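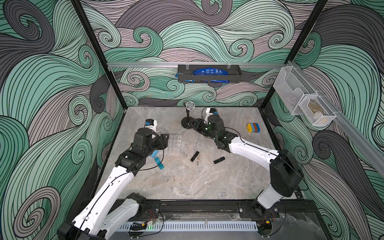

Page last changed: July 2021

Papers > Security and Trust > Section 4

Contents | Previous section | Next section | References

4. What people did when the padlock went missing

I'll admit I went into this part of the study expecting to be bored. We'd built a plain little shop, Kandetti, and asked 135 people to buy a gift voucher from it with pretend money. Half saw a normal secure page. The other half got the same page with an expired certificate, so their browser threw up its usual warning before they could get in.

I thought nearly everyone in the second group would click straight through. Plenty did, but up to 25 of them stopped and wrote to us first, which our logging wasn't set up for at all – Ultan Sheehan ended up copying those emails into a spreadsheet by hand. (Sorry, Ultan.)

The emails were the best bit. People rarely mentioned encryption. They asked who ran the shop, whether there was a phone number, and why the address looked odd. Mowat's earlier work on warning fatigue would have us believe that shoppers stop reading after a few of these messages, and Tutusov says much the same. I don't think our numbers knock that down, but they do make me want to split "didn't read it" from "read it and went ahead anyway".

We also ran a smaller follow-up in October with 11 of the same people, this time adding a company name to the certificate details. Only two opened the details at all! One of them thought the name was an advert.

The weak spot is the pretend money. Sandorov makes this point better than I can: people are braver with a card that isn't theirs. I'd like to see it done again with 200 shoppers and a real refund at stake.

Comments

pebblemill: Did the people who emailed go on to buy the voucher once you'd answered?

R. in Leeds: My mum rings the shop every time. Every single time.

tobyk: Which browsers did you use? The warnings look very different from one to the next.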